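Despina Dumitrescu
Thread, January 2019

1/ Notes on the new Sarilano single, "Lalix," for people who care how records are put together. I spent a week with the stream, the vinyl rip and the instrumental. Long thread, mostly levels and arrangement.

2/ Background for anyone new. Sarilano is a duo who built their audience on video before they released any music. The first EP came out in September on Oprea, a small label with its own mastering room. "Lalix" is the first track since then and the first one mixed outside the duo's apartment.

3/ Tempo is 104 for the verses and the chorus feels like double, 208, because the hi-hat moves to straight sixteenths and the kick drops out on the third beat. No tempo change in the session. People in the comments keep saying it speeds up. Put a click on it and check.

4/ Key is D minor. The verse sits on two chords for 16 bars. The pre-chorus borrows a major IV (G), and that is the lift everybody is hearing. Same move is on the EP, track 2, but there it's buried under the pad.

5/ The vocal. Main take is dry and close, very little room on it. Doubles come in on the last word of each line, panned hard, with the low end rolled off. On the EP the doubles ran the whole line and the consonants smeared. This is a better decision.

6/ De-essing is heavy. Listen to the second verse on headphones: the "s" sounds turn into something closer to "th." On a phone speaker you won't catch it. I'd have backed the threshold off a little and ridden the fader by hand.

7/ The sample in the intro is from a 1939 dance-band side, credited in the notes on the sleeve. Eight bars, pitched down two semitones, surface noise left in. The noise is then looped under the first verse at a low level and cut at the first chorus. If the chorus sounds wider to you, part of that is the noise floor going away.

8/ Loudness. The stream is squashed. The chorus has almost no peak-to-average difference, and the limiter is audible on the snare. The vinyl cut is from a separate master with the limiter eased. If you have both, match the levels before you compare, otherwise the loud one wins every time.

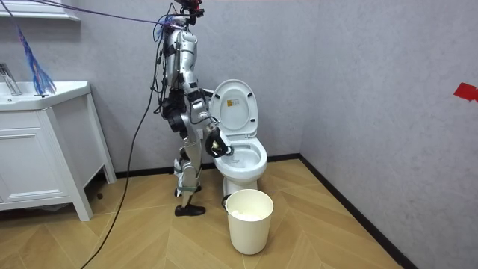

9/ ARRANGEMENT, START TO FINISH

Intro 8 bars, verse 16, pre 8, chorus 16, verse 8, pre 4, chorus 16, outro on the sample. No bridge. The second verse being half length is what gets the song in under three minutes. I timed the first chorus entry at 0:52, counting from the start of the file and including the silence at the head.

10/ Bass is a synth, one oscillator plus a sub, sidechained to the kick with a slow release. In the second chorus there is an electric bass doubling it an octave up. It's quiet. Solo the low mids with an EQ and it comes out.

11/ The Skosen remix is on the B-side. It keeps the vocal and the sample and throws out everything else. Skosen moves the G chord to the top of the loop, so you get the lift in bar one and then spend the rest of the loop coming down from it. I play this version more than the original.

12/ Corrections to my post on the EP, since people still link it. I wrote that the drums on track 4 were programmed. They're played, then edited to the grid. I also had the mastering credit wrong. It was done in-house at Oprea.

13/ On the chart question: I don't track charts and I can't tell you what a video audience is worth in streams. Several replies asked whether the follower count "explains" the single. It doesn't explain the pre-chorus.

14/ Playback used for all of this: closed headphones, one pair of small monitors, a phone. No room correction. Stream was at the highest quality setting, volume normalization off. Turn yours off too before you argue with me about tweet 8.

15/ Still open: whether the instrumental on the promo copy is a true instrumental or the mix with the vocal muted. The reverb tail at the end of the first chorus makes me think the second. If anyone has the stems, send me the last two bars.

16/ Next thread is the remix on its own, with bar numbers.

Contact: use the message form | © 2019 Despina Dumitrescu | Back to top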